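Storage and Handling of Small Goods
Course handout, Unit 4: Open Bins and Mixed Contents
Prepared by Svyatoslav Ostapchuk
Revised 3 February 2018

Reading before class: pages 31 to the end of the chapter in the course packet. Bring the blank bin sheet.

What this unit covers

Unit 3 dealt with shelving and closed cartons. This unit is on open bins, mostly metal ones, and on what happens when unlike things are kept in the same bin. Most small stockrooms have at least one. At the Halvorsen stockroom, which we use for our examples all term, returns and odd items go into open bins at the sorting table and stay there until someone identifies them.

Terms

Open bin: any container without a lid that is worked from the top.
Single-content bin: holds one item number only.
Mixed bin: holds two or more item numbers. Sometimes called a catch bin.
Floor layer: the items resting directly on the bottom of the bin.
Pick: one item taken out, by whatever means.

Metal or plastic

Metal bins last. They take knocks, they can be wiped down with solvent, and they do not bow when loaded at one side. They are heavy and noisy, and the inside gets scuffed with use. Scuffing alone is no reason to retire a bin. Retire it if there is a burr or a split seam, or if the bottom has bulged so that it rocks on a flat table.

Plastic bins are lighter and quieter. Sunlight and cold make them brittle over time. The Boso bins bought last November are plastic and are used only for textiles and paper goods.

A bin set on a wooden table should sit flat with all of its bottom supported. Do not let a corner hang over the edge. Leave some table clear on at least one side for items that have been taken out.

Items that behave differently in a bin

Soft goods. Gloves, cloths and bags take whatever shape they are dropped in. A work glove with a wide cuff spreads out and can cover a smaller item. Lift it by the cuff or the palm. Pulling on one fingertip stretches the seam. Pairs should be clipped together before they go in, as single gloves make up a large part of our unmatched stock.

Cylinders. A smooth metal cylinder rolls when the bin is moved or when something next to it is lifted. Lay it against a wall if it is to stay put. Shiny surfaces also make labels and dents harder to see under overhead light, so turn the piece in your hand before grading it.

Bottles. Check the cap first. A bottle that is stored on its side must be empty or tightly closed, and a bottle with unknown contents never goes into a mixed bin. With translucent bottles the level can be read through the wall, but write it on the sheet only after the bottle has been stood upright.

Flat and fan-shaped items. These lean, slide under other things, and get bent at the thin end. Put them in last and take them out first.

Order of work

1. Look over the whole bin before touching anything.
2. Note what lies on top of what.
3. Take out the items that are lying free.
4. Take out soft goods next, lifting straight up so that nothing is dragged.
5. Rolling items follow. Set them on a cloth or in a tray.
6. Check the corners. Small parts collect there.
7. Fill in the bin sheet, then wipe the floor of the bin.

Two people should not reach into the same bin at once.

Worked example: the Mirkumico return

Halvorsen received 522 loose items from Mirkumico in 12 open bins. No packing list came with them. The first bin was sorted by tipping it onto the table, and two bottles ended up on the floor. The rest were emptied by hand in the order given above, which was slower per bin but left less to pick up and recount. The full item list is in the packet. Look at how the gloves were entered: left and right hands are on separate lines, with a third line for matched pairs.

For next time

Choose an open bin, drawer or box at home or at work. Fill in one bin sheet for it, with a line for each kind of item, and mark which ones roll, which ones lean and which ones cover others. Half a page of notes on the order you would empty it in is enough. Hand in the sheet with the notes stapled behind it.

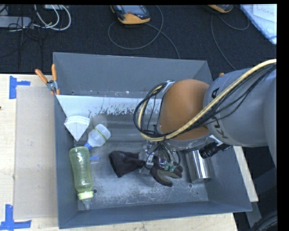
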